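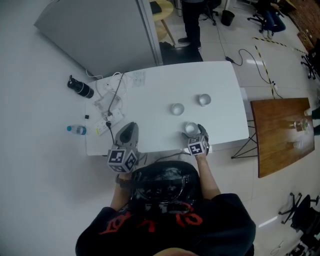
Pringate Kart and Sprint Circuit
Frequently Asked Questions: Flolano Winter Series

The following information is provided for drivers, entrants, parents and spectators. It should be read together with the Series Regulations, which take precedence in the event of any inconsistency.

Last reviewed: Jun 19, 2026

ENTRIES AND LICENCES

Who may enter the Winter Series?

Entry is open to any driver who holds a current competition licence and is a financial member of a recognised karting club. Drivers who do not yet hold a licence may apply for one through their club. Applications should be lodged well before the first round, as licences cannot be issued at the circuit.

How many karts are accepted in each class?

The grid is limited to 36 karts per class. Once a class is full, further entries are placed on a reserve list in the order in which they were received. Reserve entrants will be contacted by email if a place becomes available and must confirm within 2 days.

Can I enter more than one class?

Yes, provided the classes do not run in consecutive sessions. A separate entry form and fee are required for each class. The timetable will not be altered to accommodate a driver who has entered two classes.

What happens if I need to withdraw?

Withdrawals must be made in writing to the Race Secretary. Fees are refunded in full if notice is received before entries close. After that date a refund is given only on production of a medical certificate or if the round is cancelled by the organisers.

May I transfer my entry to another driver?

No. Entries are personal to the driver named on the form. Entrants may, however, nominate a replacement kart of the same class at any time before scrutineering closes.

SCRUTINEERING AND EQUIPMENT

When does scrutineering take place?

Scrutineering opens when the gates open and closes 30 minutes before the drivers' briefing. Karts presented late will be inspected at the discretion of the Chief Scrutineer, Hernán Zapata, and may be required to start from the rear of the grid.

What must I bring to scrutineering?

The kart in race-ready condition, your helmet, suit, gloves and boots, your licence and the completed safety declaration. Neck braces are compulsory in the junior classes and strongly recommended in all others.

Are there restrictions on tyres?

Each driver may register one set of slick tyres and one set of wet tyres per round. Barcodes are recorded at scrutineering. A damaged tyre may be replaced with the written approval of the scrutineers, and the replacement must be a used tyre. Chemical treatment of tyres is prohibited and will be referred to the Stewards.

Is fuel supplied at the circuit?

Fuel is not sold on site. Competitors must use the grade named in the Series Regulations and keep it in approved metal or plastic containers of no more than 20 litres. Fuel may be sampled at any time.

Who supplies the timing transponders?

Transponders are hired from Ait Ali Timing, whose desk is beside the Race Office. A driver who owns a compatible transponder may use it if its number has been given on the entry form. Hired units must be returned before you leave the circuit. Unreturned units are charged to the entrant at replacement cost.

RACE DAY

What is the length of the circuit?

The full circuit measures 1147 metres. Junior classes use the same layout with the exception of the back loop.

How are points awarded?

Points are awarded in both heats and in the final. The final carries double points. Each driver's lowest-scoring round is dropped from the championship total, but a round from which a driver has been excluded may not be dropped.

What happens if it rains?

Racing continues in the wet. The Clerk of the Course will declare a session wet by displaying the wet board at the dummy grid. When no board is displayed the choice of tyre rests with the driver. Sessions are suspended for lightning or standing water.

How do I lodge a protest?

Protests must be made in writing to the Clerk of the Course within 30 minutes of provisional results being posted. The protest fee is refunded if the protest is upheld. Video footage may be submitted, but the Stewards are not obliged to consider it.

SPECTATORS AND FACILITIES

Is there a charge for spectators?

General admission is free for children under 16. Adult admission may be paid at the gate by card only. Over 600 people can be seated on the main embankment, and folding chairs are permitted on the grassed areas behind the second fence.

Is camping permitted?

Competitors may camp in the Jurkura paddock on the night before a round. Sites must be booked with the entry. Generators must be turned off at 10 pm, and open fires are not allowed at any time of year.

May I bring a dog?

Dogs are welcome in the car park and camping area if kept on a lead. They are not permitted in the pits, the paddock or the grandstand.

Can I fly a drone?

Drones may not be flown over any part of the venue without written permission from the organisers.

When do entries open for next year?

Dates for the next series will be published in February. Current entrants will be notified by email and given priority until the first closing date.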